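Pushing the tables together: notes for my talk at the Sedville evening
Forty-odd slides cut down to a handful. Keep water within reach. Speak up for the back row.

Opening (no slide yet)

Good evening, and thank you for coming out, especially those of you who have driven over from Gromberg, where I gather the roadworks are still on. I was asked to talk about how to furnish a shared workroom, and I said yes very quickly because it is a subject I can bore my family with for hours, and here at last is a roomful of people who have come on purpose.

Let them settle. Ask who has a shared room at their place of work, or at a club. Ask who likes it. Usually far fewer hands the second time, and people laugh, and then we're away.

How I came to care about it

Tell the Kuipers story but keep it short. We had a room at Kuipers that was meant for everything: sorting post, mending small things, meetings, somebody's birthday cake. It had one enormous table in the middle, very handsome, and you couldn't get it out through the door. I know because I tried, with a colleague at the other end and a great deal of advice from the corridor. It had gone in before the partition wall went up. So for years every job in that room had to be the shape of that table.

When we moved into the Rollik building I asked for small tables, all the same height, and I have been asking for them ever since. (Pause here. Someone always wants to tell me about their own enormous table. Let them, but only one.)

Tables

Main point, say it slowly: buy small, buy matching, push together. Pulled apart they will do for people working alone. Pushed together they give you a good wide surface where you can spread out a job and leave the bits where you put them down. The seams between them are a small nuisance. A screw will find a seam, and so will a pencil lead, and if you write on a single sheet of paper across one your pen goes through. Tell them to put a tray or a mat over the join for fiddly work.

Check the heights before you buy the second lot. We had two batches at Rollik, same name in the catalogue, and one came a finger's width lower than the other. You wouldn't think it would matter. It mattered every single day — cups, mostly.

White tops or dark tops? I go back and forth. Small dark parts show up beautifully on white, and so does every crumb, so the tables do get wiped. The trouble is shine. If the top is glossy and the lights are directly overhead, you get the lamps staring back up at you from the table, and the patch where the glare sits is just where you'd like to put the thing you are looking at.

NEXT SLIDE. Give them a moment with it before speaking. 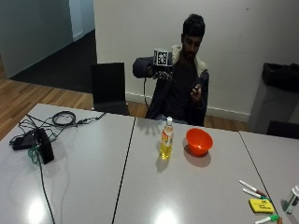
Three white tables pushed together, ceiling lights reflected in the tops. Lined bin by the wall at the right.

Start with the shine, as we've just been talking about it. Point to the bright spots near the front, one on the left-hand table and one on the middle one. A matt top would have spared us those. If you are stuck with glossy tables, try turning or shifting them before you spend money on new lights. I was quoted a ridiculous sum once for moving a ceiling fitting, and in the end we moved the tables.

Then the hands. He has something small pinched in his fingers and he's holding it up close to his chest, head down towards it. People do this with small things wherever you seat them, they bring the thing to themselves. So light for close work needs to reach a person at chest height as well as the table top, and a lamp on a bendy arm, clamped to the edge, is worth its weight in gold. Have a second one put by, as the clamps always go first.

Then the cables on the left-hand table. I have a long speech about cables and I must not give all of it. The short version: a black box with black cables heaped round it takes up far more of a table than it needs to, and the heap grows. Give power its own place, under the table in a basket or along the back edge. Label both ends. I once unplugged a fridge at Rollik in the belief that it was a label printer, and we don't need to go into what was in the fridge.

The bin (my favourite, try not to rush it)

Look at the bin against the wall. Grey, lined with a black bag, bag folded over the rim. I am very fond of a bin with its bag properly turned over. Ours used to slide down inside and then you'd have apple cores behind the plastic and nobody willing to put their arm in. Put one within reach of the people sitting down if you can. If they have to get up, the offcuts and bits of tape will stay on the table until evening.

Floors

Brief. Wood is kind underfoot and you can sweep it. A dropped part will roll on it, though, so leave the floor clear at the edges. A white skirting board will show you where the broom hasn't been.

Money

People want this, so do give it. I set aside 100 for the dull extras, meaning trays, hooks, clips, bin bags and a decent brush, and it's the money I've been thanked for most. The whole room at Rollik came to 2,408 with the tables and chairs in, and the chairs took more of that than I'd have liked. Don't save on the chairs. Sit on them first, for longer than is polite, with your coat off.

If there's time

Read out the list of things found down the back of the old Kuipers table when it was finally sawn up. Skip the sandwich if we are close to supper.

Questions

Likely ones: wheels on tables (yes, but only with brakes), whether to have a sign-up sheet (we do, in pencil), what to do about a room with no window. I haven't got a good answer to the last one and shall say so. Ask whether anybody in the room has managed it.

Remember to thank the people who did the tea, and collect the clicker from the lectern before leaving.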